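Visitors > Demonstration Guide > Section 4: Cloth Handling Station

Malico Documentation Group, 17 February 2021

4.3 Showing the cloth task to visitors

This section is for the person who leads the station during an open day. Please read 4.1 (power) and 4.2 (guest safety) first.

1. Lay the blanket on the seat and pull it smooth with your hands. A patterned blanket is permitted.

2. Put one garment on the blanket. For the first group of the day we recommend jeans. They are heavy and they stay where you put them.

3. Turn the garment so that a back pocket is on top.

4. Hold the gripper tool with both fingers open and bring it slowly over the garment. Keep the finger tips apart until all guests have found a place to stand.

Note: Guests at the Flodbridge open day often asked why we do not start with a shirt. You may answer that thick seams are easier to follow by eye from the second row.
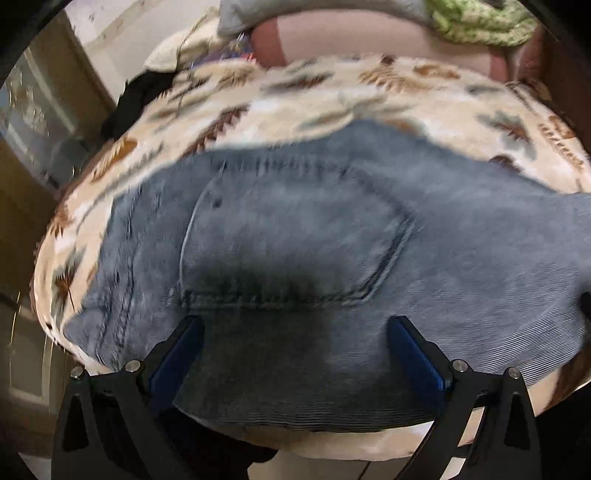

5. Tell the guests which part of the cloth you will take, and only then close the fingers. If you close first and speak after, most people miss the moment.

6. Lift the cloth, hold it for 2 seconds, and put it down again. Repeat one time from the other side.

7. Open the fingers fully before you give the tool to a guest.

CAUTION: Do not let guests put their fingers near the linkages while the tool is closing. The pins can pinch the skin.

CAUTION: Stop the demonstration if a button or a zipper is caught between the finger pads. Open the tool, remove the cloth by hand and look at both pads before you continue.

Note: One group should have not more than 18 persons. At Plotasholm in December we accepted 70 persons in one room and the back rows saw very little.

8. After the last group, write the number of grasps in the Pisharody log sheet. The counter is not reset between groups, so a value such as 1,385 is normal. Continue with 4.4 (packing the station).

Questions on this guide: Malico visitor desk | © 2021 Malico | Back to top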